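**Perolura opens order book for Provow camper conversions, with first vans to leave Dornau in October**

DORNAU – Perolura, the van conversion company, announces today that customers can order the Provow, its new camper conversion for long-wheelbase panel vans. The Provow is made for people who use one vehicle for work in the week and for traveling with the family in the free days. The first finished vans will be handed over to their owners in October.

The Provow starts from a standard new van, which the customer can bring or which Perolura can order. The factory engine, gearbox and brakes stay as they are. All our work is in the body, the electrics, the seating and the suspension. We made this decision early, and we believe it was the right one, as the owner can continue to visit the normal dealer for service.

The main part of the conversion is a floor with rails. Seats, bed base and storage boxes are fixed on the same rails and can be moved or taken out without special tools. One person needs 13 minutes to change the van from load mode to sleep mode. In load mode the full length of the floor is free, and the tie-down points are the same ones as in the original van.

"Many owners told us that they don't want to choose between a camper and a working van," says Rajitha Mridha, head of product at Perolura. "They carry tools, bicycles or market goods, and then they want to sleep in the same vehicle. We tried four different floor systems before we had one that did not make noise on bad roads. The noise was the biggest problem for us, more than the weight."

The complete conversion adds 188 kilograms to the van with the rear seats installed. The electric system has one leisure battery under the passenger seat, charged by the engine while driving or by a cable at the campsite. A roof panel for solar charging can be ordered as an option, also later.

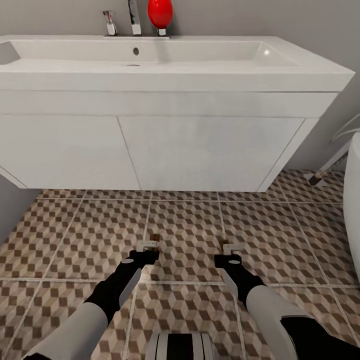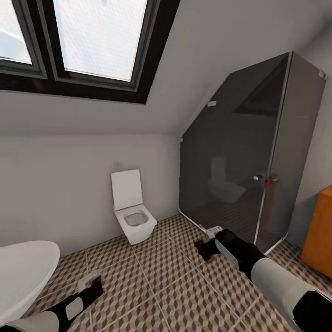
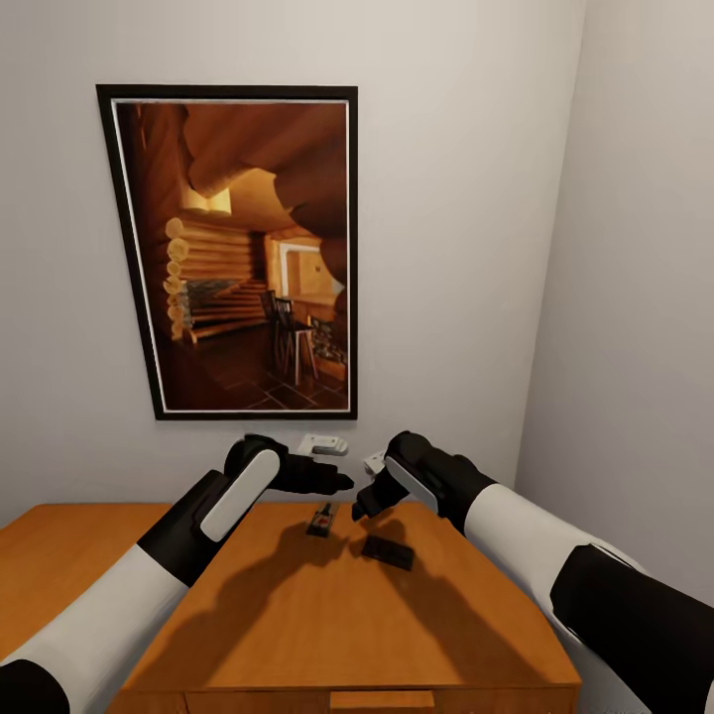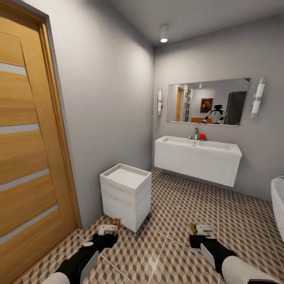

Before the order book was opened, two test vans were driven in normal daily use for nearly 3,573 hours. One was with a delivery company and the other with our own fitting team, who took it over mountain roads, gravel and a lot of city traffic. After the tests, the rail locks were made stronger and the rear door trim was changed. The position of the heater outlet was also moved, as it was blowing directly on the feet of the person sleeping on the left side.

The suspension is supplied by Gunawardena, a partner of Perolura for several years. It has two settings, one for empty driving and one for full load, and the driver changes between them with a switch on the dashboard. Customers who already own a Perolura van can have the same suspension fitted in our workshop, if their van is of the current model generation.

"When a van is empty, it jumps. When it is full, it leans in the corners," says Rafsan Weerasinghe, workshop manager in Dornau. "We spent much time on the settings with Gunawardena, and the drivers gave us a list of complaints after every test. Now the list is short – the last one was only about the cup holder."

Perolura will build 131 Provow conversions in the first production year. Each van is fitted by the same team of two from start to finish, and the owner is welcome to visit the workshop one time during the work. The fitting takes five weeks after the base vehicle arrives. The conversion has a warranty of three years, separate from the warranty of the vehicle manufacturer.

The Provow can be ordered with two, four or five seats. Interior panels are available in light gray, sand or dark green, and the rail floor is always dark gray. Left-hand and right-hand drive vans are both accepted.

**About Perolura**

Perolura converts vans and pickup trucks for private owners and small companies. The workshop and the showroom are both in Dornau. Test drives of the Provow can be arranged with the showroom, and journalists who wish to borrow a test van can write to the press office.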